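Home | News | Maps | Get involved | Contact

Prirau wind and water map goes live

The first full version of the Prirau Energy Map is online! After a long spring of collecting, checking and arguing over place names, we have 414 sites on it, from the big hydro station at the head of the valley down to single turbines behind farmhouses. Every dot opens a short note saying what sort of plant it is, when it started up and where the information came from. If the plant has closed, the dot is grey and the note says when.

The map began as a side project of our river group, who wanted to know which of the old mill weirs still made electricity. Melur Wijaya drew the first sheet by hand and pinned it up at the March meeting. People kept adding to it in pencil until there was no white paper left, and a proper digital version became the obvious next step.

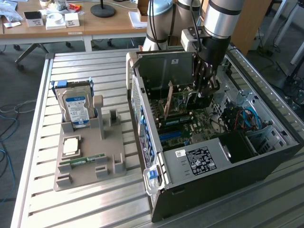
The old mills are still the part we are proudest of. Many of them appear on no official list, and we found them through parish records, family albums and some very muddy walks along the Güler, where the path disappears altogether below the second bridge. Three of the weirs there turned out to have working generators. One lights a barn and a henhouse, and its owner was delighted to show us the switchboard, which his grandfather wired.

Wind was easier, as you can see a turbine from a long way off, but the dates took ages. Two sources often gave different years for the same machine. In those cases we give both and mark the note with a question mark, so please write in if you remember the day yours was put up.

What you will find on the map

Blue dots are water, green dots are wind and yellow dots are solar fields. Rooftop panels are left out for now (there are simply too many). The orange squares are substations, and the thin orange lines between them are the main power lines, drawn only approximately. Please don't use them for planning a dig!

You can switch each layer on or off with the buttons on the left. The background has the rivers, the roads and the height lines, and it can be turned down to a pale grey if you want to print. On a slow connection it is best to start with the background off.

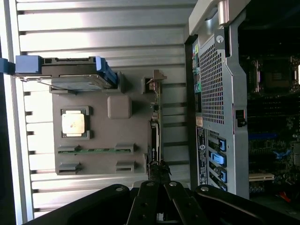
Page last changed: June, 16:20

The search box now understands old spellings as well as new ones, thanks to Hidayah Subramaniam, who went through the whole place-name list and found some 100 variants. Try the name your grandparents used — there is a fair chance it works.

Still to come

The Walteo side of the valley is thin. We have the dam and the two solar fields there and hardly anything else, although we know of a row of small turbines along the ridge. Photos, dates and corrections for that side are very welcome, and so are old postcards. We scan them and send them straight back.

We are also printing 1000 folded paper copies for schools and libraries. They show the same sites as the online map, with the mill walk along the Güler on the reverse. Write to the map desk if your school would like a bundle, and tell us how many classes it is for. The folded map is free, but we ask for postage on larger parcels.

A Finnish and a German version of the notes are both half done — if you can help with either, do get in touch.

Contact: the map desk, Prirau Energy Map | © Prirau Energy Map | Back to top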